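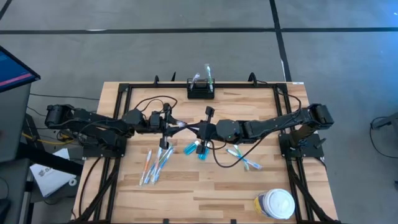

How to clean a toothbrush holder (and keep it that way for a bit)

Lift the brushes out of any toothbrush holder that has been in service since June and look at the bottom. Then come back and read the rest.

What you need
Washing-up liquid
White vinegar
An old toothbrush, retired with honours
A bowl deep enough for the holder
A dry cloth

1. Take the brushes out and stand them in a clean mug. Laying them on the edge of the basin is how they end up behind the toilet.

2. Rinse the holder under the hot tap. Wire racks are easy, as most of the gunk has nowhere to hide except the joints and the base. The solid ceramic sort, with four small holes and a dark interior, was designed by somebody who never had to wash one.

3. Fill the bowl with equal parts warm water and vinegar and leave the holder in it for 15 minutes. If it's a coated metal rack, don't wander off and leave it overnight. I did this with a Lurnasine one and the coating came away in flakes.

4. Scrub with the old brush and a drop of washing-up liquid. Go round each corner where the wires meet. Dried toothpaste sets like grout, so give the stubborn bits a second soak before you reach for a knife.

5. Rinse, shake over the bath, and dry it properly. Black shows every water mark in Sakedstead, where the tap water is practically gravel.

6. Rinse the brushes too, then put them back upright with the heads apart. Two brushes in a rack should lean away from each other, like couples on a long drive. Different colours help, unless you enjoy the conversation about whose is whose.

Do this once a week and it takes two minutes. Do it twice a year and you'll be at it for 32, with the window open.

Bristles splayed? Replace the brush. The old one can be next week's scrubber.

Last updated October 8, 2026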